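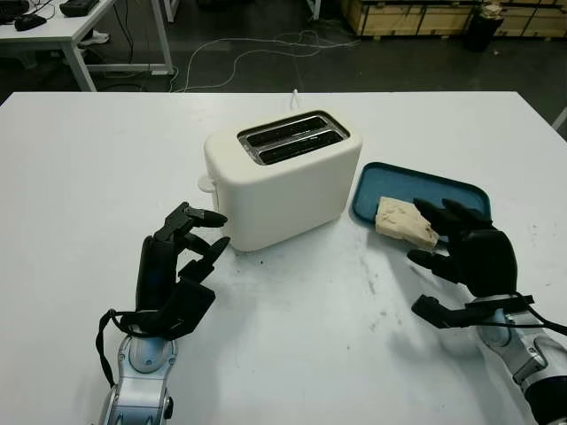

¿Por qué se dora el pan por fuera antes de secarse por dentro?
Porque la superficie pierde agua más deprisa de lo que el interior puede reponerla. Mientras queda agua libre en la corteza, su temperatura se mantiene cerca de los 100 °C; cuando se agota, la temperatura sube y empiezan las reacciones de pardeamiento, con el centro todavía húmedo.

Tecnología de cereales
Tema 6. Transformaciones térmicas de la miga y la corteza
Apuntes de clase. Revisión: Ludmila Bednárik

6.1. Estado inicial del producto

La miga de un pan de trigo es una espuma sólida abierta. Las paredes de los alvéolos están formadas por una red de gluten coagulado en la que quedan incluidos los gránulos de almidón, gelatinizados en mayor o menor grado durante la cocción. La humedad de la miga recién horneada suele situarse entre el 40 y el 45 % en base húmeda; la de la corteza es muy inferior y aumenta durante el almacenamiento por migración desde el interior.

Para los cálculos de este tema se supone una rebanada de espesor uniforme, calentada por las dos caras y sin corteza lateral. La simplificación es aceptable para piezas de molde. No lo es para hogazas, donde el borde ocupa una fracción apreciable de la superficie.

6.2. Mecanismos de transferencia de calor

Radiación. Es el mecanismo dominante cuando hay resistencias a la vista del producto. El flujo neto entre dos superficies grises depende de la diferencia de las cuartas potencias de las temperaturas absolutas, de las emisividades y del factor de forma. Conviene recordar que la emisividad del pan en el infrarrojo es alta, próxima a la unidad, y que lo que cambia de forma visible durante el tostado es la absorción en la banda visible y en el infrarrojo cercano.

Convección. En un recinto abierto por arriba se establece una corriente ascendente de aire caliente. Su contribución al calentamiento es secundaria, pero arrastra el vapor y mantiene baja la presión parcial de agua junto a la superficie.

Conducción. Controla el avance del calor hacia el centro. La conductividad efectiva de la miga es baja por su porosidad. A ella se suma un mecanismo de evaporación y condensación: el agua se evapora en la pared caliente del alvéolo y condensa en la fría, con cesión de calor latente. Por esta razón la miga húmeda se calienta más deprisa de lo que predice la conductividad medida en seco.

6.3. Frente de evaporación

Se distinguen dos zonas separadas por un frente móvil. Entre el frente y la superficie el producto está prácticamente seco y su temperatura puede superar los 100 °C. Entre el frente y el centro queda agua líquida y la temperatura no rebasa el punto de ebullición a la presión local.

El balance en el frente, de posición s(t) medida desde la superficie, es:

k₁ · (Ts − Te) / s = ρ · X · L · ds/dt

donde k₁ es la conductividad de la zona seca, Ts la temperatura superficial, Te la de evaporación, ρ la densidad aparente del sólido seco, X la humedad en base seca y L el calor latente. Se desprecian el calor sensible de la zona seca y el flujo hacia el interior. Integrando con Ts constante y s(0) = 0:

s² = 2 · k₁ · (Ts − Te) · t / (ρ · X · L)

El espesor de la zona seca crece con la raíz cuadrada del tiempo. Duplicar el espesor exige multiplicar por cuatro la duración del tratamiento, siempre que Ts no varíe. En la práctica Ts aumenta y la expresión sirve solo como orden de magnitud.

6.4. Reacciones de pardeamiento

Reacción de Maillard. Se inicia por condensación de un azúcar reductor con un grupo amino libre. En el pan los azúcares proceden de la hidrólisis enzimática del almidón y, en su caso, de los añadidos en la fórmula. El producto de la primera etapa se reordena (reordenamiento de Amadori) y da lugar a compuestos dicarbonílicos, que participan en la degradación de Strecker con formación de aldehídos y pirazinas. La etapa final produce melanoidinas, responsables del color. La velocidad es máxima a actividades de agua intermedias: en un medio muy húmedo los reactivos están diluidos y en uno muy seco pierden movilidad.

Caramelización. Degradación térmica de azúcares sin intervención de grupos amino. Requiere temperaturas más altas, con diferencias notables entre fructosa, glucosa y sacarosa.

Pirólisis. Carbonización de la superficie. Aporta sabor amargo y se considera defecto.

El compuesto aromático más citado en la corteza es la 2-acetil-1-pirrolina, de umbral olfativo muy bajo. Se pierde con rapidez durante el almacenamiento – lo que explica parte de la diferencia sensorial entre el pan del día y el del día siguiente.

6.5. Formación de acrilamida

La acrilamida se forma a partir de asparagina libre y azúcares reductores, por encima de 120 °C y en condiciones de baja humedad. El contenido final se correlaciona con el color dentro de una misma fórmula. Entre fórmulas distintas la comparación por color no es válida, dado que la asparagina depende de la variedad del trigo, del grado de extracción de la harina y del tiempo de fermentación. Las harinas integrales parten de valores superiores.

6.6. Retrogradación y recalentamiento

El endurecimiento del pan almacenado se debe en gran parte a la recristalización de la amilopectina. El calentamiento por encima de 60 °C funde esos cristales y la miga recupera parte de su blandura. El efecto es transitorio. La retrogradación de la amilosa, en cambio, no se revierte en estas condiciones.

6.7. Ejercicios

1. Deducir la expresión de s(t) con Ts creciente de forma lineal con el tiempo. Indicar qué hipótesis del apartado 6.3 deja de ser razonable para tiempos largos.

2. Un emisor de 300 W cede a la rebanada el 40 % de su potencia. Calcular la masa de agua evaporada en 2 minutos si todo el calor absorbido se emplea en la evaporación (L = 2257 kJ/kg). Solución: 6,4 g.

3. Razonar el efecto sobre el color de una fermentación más larga, con la misma harina y el mismo tratamiento térmico.

La resolución del ejercicio 1 propuesta por Ctibor Slanina el curso pasado contiene un error de signo en el segundo paso. La versión corregida se entrega en enero, junto con la hoja del tema 7.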